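Ticket 400 - Label printer drops off the network after idle
Queue: Site Services, Jerstead
Product: Palow shipping label printer, wired
Priority: Normal
Status: Resolved, monitoring

Reported problem
The label printer on the packing bench stops accepting jobs after it has been idle over lunch. Jobs sent from the Hurkent order screen stay in the queue with the status "Sending". The printer panel shows Ready the whole time. Turning the printer off and on clears the fault and the queued labels print in order. First reported in March, then again after the office switch was replaced.

Environment
Printer address ending in 112, set by DHCP. Print server address ending in 102, static. Both are on the same switch. The cable run goes under the floor to the wall port behind the bench. No wireless is configured on the printer. 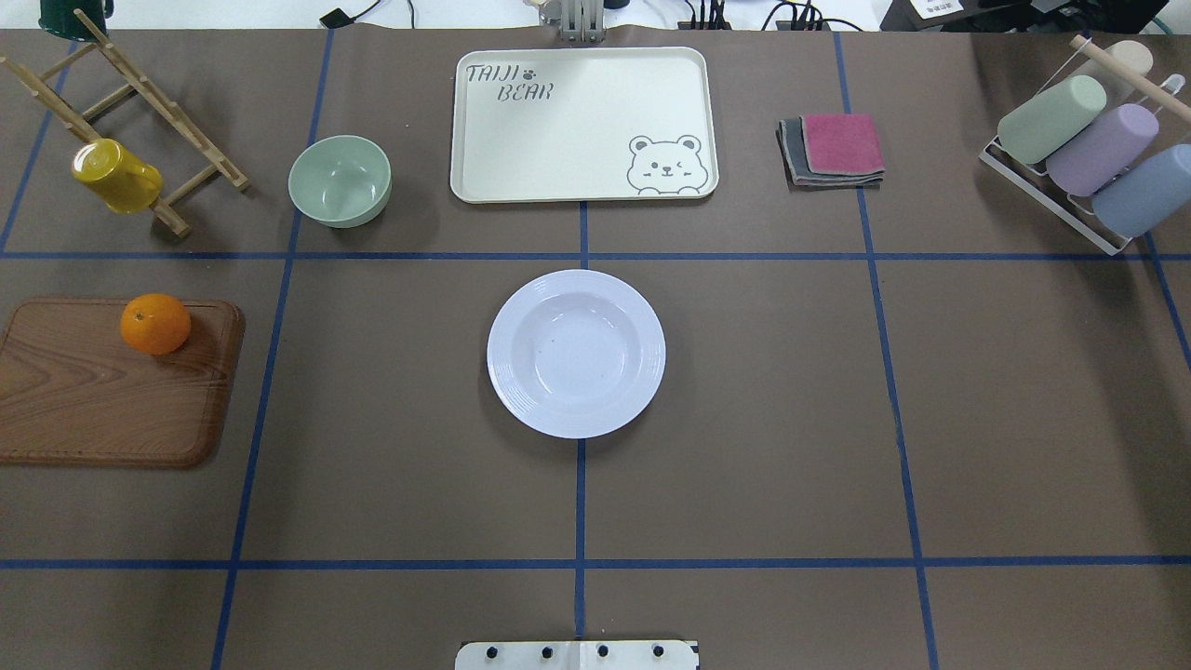 Log

09:10 - Ping from the print server to the printer: replies normal. Test label printed. Fault not present.

09:25 - Checked the print server event log. Port errors appear only after long gaps between jobs. No driver crash recorded. Spooler service has not restarted.

09:40 - Replaced the patch cable at the wall port. Left the old one on the shelf, tagged. Link light steady before and after.

13:05 - Fault present. Ping to 112 fails from the print server and from a laptop on the same switch. Panel still shows Ready. Link light on the switch is lit. Driver and spooler ruled out at this point, as the printer does not answer anything on the network.

13:15 - Printed the configuration page from the panel without restarting. Address, mask and gateway are correct. Sleep timer is set to 5 minutes. "Network wake" is set to Off.

13:30 - Logged in to the switch. Energy saving is enabled on all ports by default. The old switch did not have this feature, but the first report came in before the swap, so the switch is not the only cause.
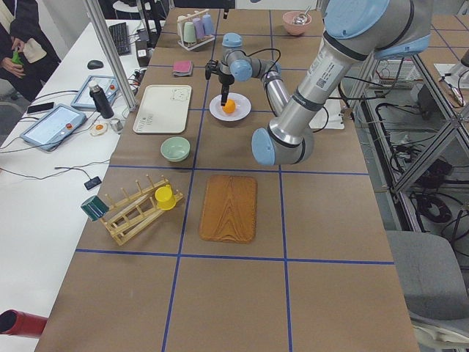
13:45 - Disabled energy saving on the printer port only. Let the printer go to sleep. Ping fails again, same as before.

14:10 - Set "Network wake" to On and saved. The setting went back to Off after a restart. Repeated from the web page instead of the panel, same result.

14:30 - Called Kaczmarczyk, who hold the support contract. They confirmed that this firmware does not keep the wake setting if the address comes from DHCP. Update file sent by email.

15:05 - Firmware update applied over USB. Update took longer than the progress bar suggested - do not cut power while the panel is blank. Wake setting now survives a restart.

15:20 - Let the printer sleep, then sent a label from Hurkent. Printed after a short wake delay. Repeated with the same result.

Changes made
Firmware updated. Network wake On. DHCP reservation added for 112. Energy saving left off on the printer port. Sleep timer not changed.

Open items
The second Palow printer, in the returns area, has the old firmware. It is in use all day and has not shown the fault. Update to be done under a separate ticket.

If the fault comes back, print the configuration page before restarting the printer and attach it to this ticket.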